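3 min read

I've been meaning to write about toy storage ever since March, when my friend Hala Atallah came for tea and stepped on a pretend grape. She was very gracious about it! We own proper storage, of course, a lovely big chest from Nerkby, but the little bits sink straight to the bottom and are never played with again. So the small things now live in an old green biscuit tub, and tidying happens on the checked cloth, where you can spot everything before it rolls off.
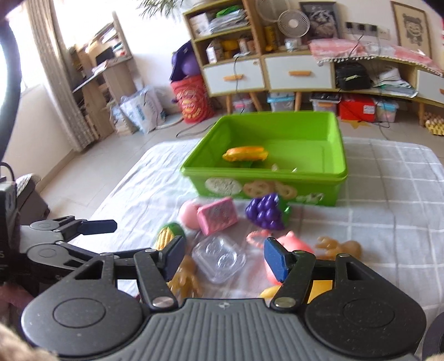 Do you need to sort the toys first? I wouldn't bother – fruit and animals can all go in together, and children seem to enjoy the rummaging as much as the playing.

What I do try to do is put the long, awkward pieces in first, towards the back, and let the rounder ones settle wherever they like. The orange slices and the purple grapes go in nicely that way, and the pink pigs can sit near the front (they're the ones everybody asks for). Ours had coconut milk butter cookies on the label, and I'm rather fond of that cheerful lime green, so I've never covered it up with paper as I once planned to.

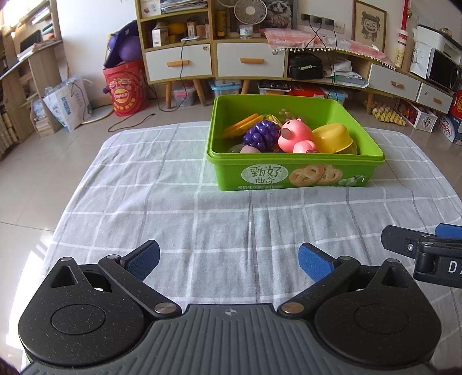

Where the tub lives

On the low shelf by the back door, next to the wellies. Five minutes before supper it comes out, and after supper it goes back, most evenings anyway.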